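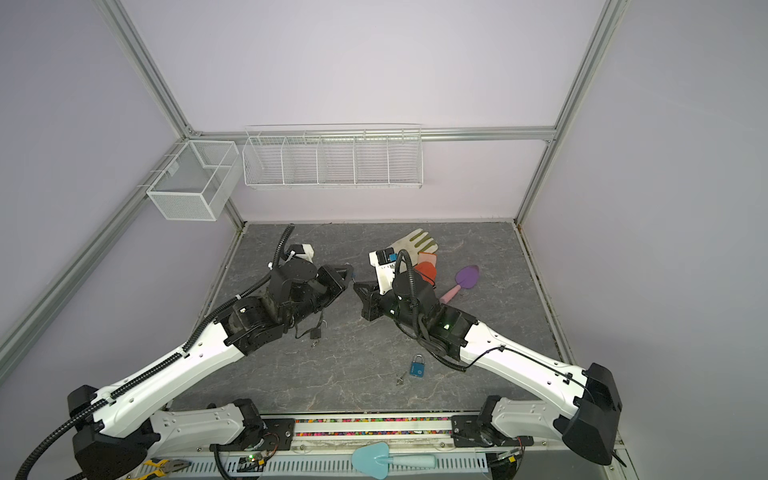
Lai-ching Choi thinks I have finally gone round the bend, and that no sane person spends an evening in the public seats at Flillow Town Council to hear a debate about how to ask for a debate. She may have a point. But I had a wonderful time and I'm going to tell you all about it.

8/11/26

The background, for anyone who missed my July post. Flillow has had a petition scheme for years. Get 200 names from people who live or work in the town, hand them in at the front desk, and full council has to talk about your subject at its next meeting. They don't have to agree with you or vote for anything. They do have to stand up, in public, with their names on little cards in front of them, and say what they think. I love it. It's how we got the evening bus back as far as the hospital, and it's how we got that very heated half hour about the benches on Plamik Road (still my favourite council meeting ever, and I've been to a few now!).

In the summer a paper came round proposing to put the figure up to 1000. The argument was that signing online takes seconds, so 200 is too easy and the agenda was getting clogged. Well, I went and read the minutes for the last two years, every page, with a pot of tea, and I couldn't see much clogging. The petition debates were mostly short. The item that kept running over was the bit where members ask each other questions they had already asked by email.
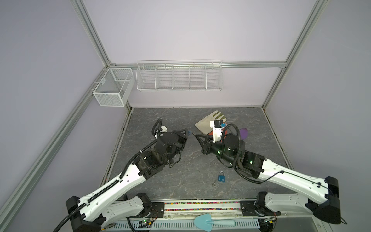

Vlasta Papadopoulos left a comment under the July post saying that if you can't find a thousand people in a town this size who care, then perhaps it isn't the council's business. I've thought about that a lot, and it's a fair thing to say. My trouble with it is that some matters only ever touch one street. The people in Gadudus Close, down by the old sidings, couldn't get 1000 names if they signed for their cats as well. Their drains still back up every winter.

So a few of us did the obvious thing and started a petition about petitions. We had a table outside the library, a stack of clipboards and one decent pen, which walked off before lunch. I'd never stopped strangers in the street before and I was dreading it, but it was brilliant. People want to talk! They don't always want to talk about petition thresholds, I grant you. I heard a great deal about parking and about somebody's brother-in-law. But most of them signed in the end and a good few took a sheet home for the neighbours.

We handed in 531 names. Enough under the old rule and nowhere near enough under the new one, so we squeaked it in while the old rule still stood. Kam-wah Chiang pointed that out in the three minutes we were given to speak, and got a proper laugh from both sides of the chamber.
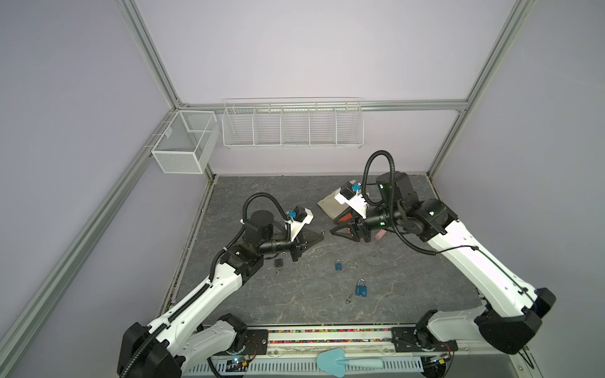 Two arms over the grey work surface

The debate itself was much better than I'd feared. I had expected it to go on party lines and be over by eight. Instead Councillor Olteanu (Stela, she did say to call her Stela) got up and said she'd drafted the paper herself and had changed her mind on part of it. How often do you see that? She still thinks the online sheets need checking, and she wants postcodes on all of them. But she moved an amendment to keep 200 for anything that concerns a single ward and have the larger figure only for town-wide matters.

Then there was a lovely tangle over what counts as a single ward. What if your street runs along the boundary? What about the park, which is in two wards and has its toilets in a third? The clerk looked at the ceiling for quite a long time. In the end they agreed that the clerk decides, and that you can appeal to the mayor, and somebody behind me muttered that you'd need a petition for that too.

It passed, with two against. I walked home the long way, past Ho's, and bought chips to celebrate. 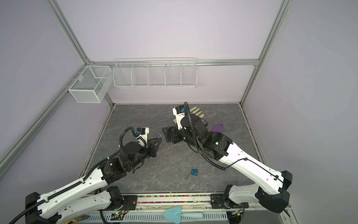

What I'd still like is some promise about what happens after the debate. At the moment the subject gets aired, everyone says how grateful they are to residents for raising it, and then you hear nothing unless you go digging in the minutes. A short written reply within a month would do. Hui-mei Lam has offered to help me word a letter asking for one, and we're going to keep it to a single side of paper, which for me will be a struggle.

If you live in Flillow and have never been to a full council meeting, please do come to the next one! You don't have to book and you don't have to say anything. Sit on the left if you can, the heating works on that side. The drains are on the agenda, quite near the top, and the people from Gadudus Close are bringing photographs.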